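Facilities > Workplace Safety > Inspections > Storage Bins and Loose Stock

Clarley Site – Storage Bin Inspection Checklist with Comments

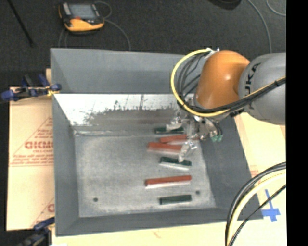 Open-topped metal bins at the Clarley site are inspected under the general storage procedure and must be fit for use before any stock is placed in them. The inspector is to examine the walls, the rim and the bottom of each bin and record the result against the items listed in this form. Bars are to be laid flat on the bottom of the bin, as the red and dark green ones are, and must not be stood on end or leaned against the sloping sides. Red and green bars may share a bin where the stock sheet permits it. Any mixed bin must be identified as such on its label.

Inspection date: 31 January 2025
Inspector: Serpil Uçar
Area supervisor: Rostam Moradi
Area: Bay 4, Awwad building

Section A – Condition of bins

A1. Walls free of dents, splits and bowing.
Result: Satisfactory
Comment: Minor scuffing on the outer walls of Bin 11. No repair required.

A2. Rims free of burrs and sharp edges.
Result: Action required
Comment: A burr was found on the rim of Bin 14, on the aisle side. The bin was tagged and taken out of service during the inspection. Gloves do not remove the need for repair.

A3. Bottom flat, clean and free of swarf, oil and packaging.
Result: Satisfactory
Comment: Strapping offcuts were removed from Bin 11 before the item was marked. Staff are reminded that bins are not to be used for rubbish.

A4. Bin level and stable on its base.
Result: Satisfactory

Section B – Contents

B1. Bars lying flat and below the level of the rim.
Result: Satisfactory
Comment: No bars were found projecting over the rim in any bin.

B2. Stock matches the label and the stock sheet.
Result: Action required
Comment: The label on Bin 11 lists red bars only. Green bars are also entered on the stock sheet for this bin. A new label is to be printed by the stores office.

B3. Load within the limit marked on the bin.
Result: Satisfactory
Comment: The limit for this type of bin is 100 kg. The Lostadska load plates are legible, although the plate on Bin 4 is beginning to lift at one corner.

B4. Damaged or bent bars set aside.
Result: Not applicable at this visit

Section C – Surrounding area

C1. Aisle markings visible and walkways clear.
Result: Satisfactory
Comment: The yellow line at the north end is worn and should be repainted by the end of March.

C2. Lighting adequate to see the bottom of each bin.
Result: Satisfactory

C3. Gloves available at the bay entrance.
Result: Action required
Comment: Medium gloves were out of stock. The Mullov order has been placed by Nele Harms, and a temporary supply is held at the stores office.

Section D – Follow-up

Bin 14: rim to be filed and checked before return to service. Responsible: Walid Obeidat.
Bin 11: label to be replaced. Responsible: stores office.
Bin 4: load plate to be refixed. Responsible: Walid Obeidat.
Bay entrance: glove stock to be confirmed on delivery. Responsible: Nele Harms.

Completed actions are to be initialled on the bay copy of this form. Tags may be removed only by the inspector or the area supervisor – not by the person who carried out the repair.

Reviewed by: Montserrat Llorente, Workplace Safety

Contact Workplace Safety | © Clarley Facilities | Back to top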